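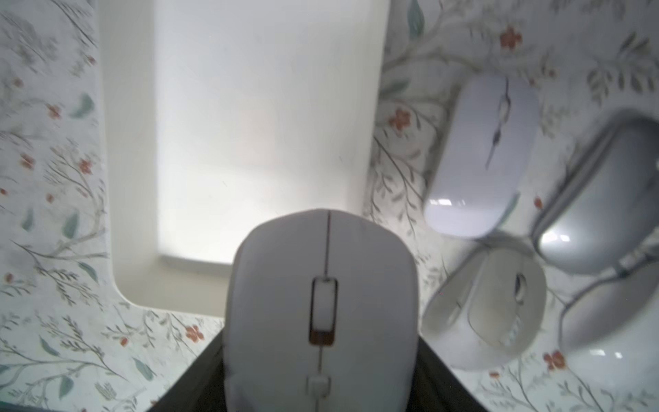 Visit report, October 2026
Group: Vy Vương, Vilmos Pap, Bok-nam Koo

Our group went to the open day at Indberg to watch a gripper handle computer mice. Mi-kyung Ahn ran the demonstration and answered questions for 60 minutes. The mice were different shapes – slim, rounded, shiny, matte – and the task was to pick one up and place it on a white tray.
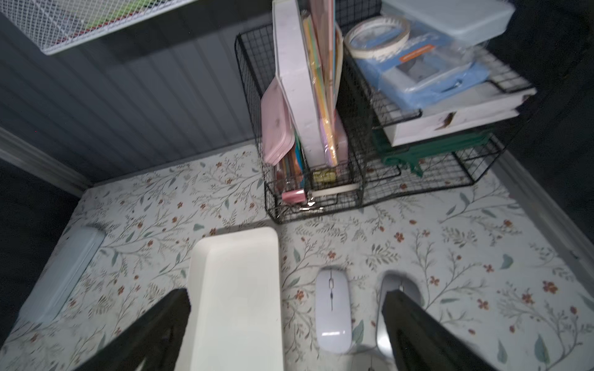 She told us the team had recorded 200 runs of this task by June. Vilmos asked about force settings, and we will cover those in section 2.

Contact: Adom Wumbei, course office | © Lultska | Back to top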